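Prurkness Surgical Skills
Apr 13, 2022

We've been asked how we're budgeting for the second robot at the Prurkness training lab, so a short thread on the numbers.

The robot itself is the easy bit. It's one big line, everybody argues over it once, and then it's settled. The instruments are what run away with you.

Each one comes with a set number of uses. When they're gone you buy another, however good it still looks. We put down 216 uses for the first year. We'll need more than that, as suturing practice takes a lot of time on the console.

Thread is cheap by comparison but it adds up. I've allowed for 894 packs across both sites, Prurkness and Lutcombe. Last year we under-ordered and had to borrow from Lutcombe twice in April.

Service contract: we had quotes for 4 years and 5 years. The longer one costs less per year but ties us to the same model. We're leaning towards 4.

Ó Briain are doing the room works. Floor loading, power, a wider door. Get this priced before you sign for anything else. Ours came in late and we had to move money out of the training tissue budget to cover it.

Things I'd left out of the first draft: drapes, cleaning, storage for spare instruments, and the hours staff spend learning to set it up.

Closing a cut with a row of knotted stitches is the task we cost everything against. Draft budget goes in at the end of April.

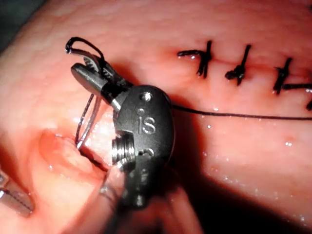

Liam Dolan: Did you price the 4 year contract with instruments included? We were offered that at Nada and it made the yearly figure much easier to plan for.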